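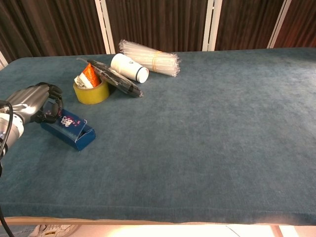
Blue box next, with the hand just above it.

Day 2 of gathering examples for the Flulerlow set. We want 1,000 grasps by the end of March and each object gets 30 before we swap it out.

Boxes are slow. A flap that's a bit open changes where the fingers land, so we log flap open and flap shut as separate objects.

Tape, straws and a white bottle share the table with it. Clutter stays in for every run in this batch - the first batch had none and the model got lost as soon as we added a second item.

Failed grasps are kept and labelled. Last week's rule was to delete them. Kovács, our labelling tool, now has a "slipped" tag and a "missed" tag, and we use both a lot.

First 100 go over to the Ditness machine tonight for a short training run. Will post the numbers, good or bad.

Soft packets tomorrow. Not looking forward to those.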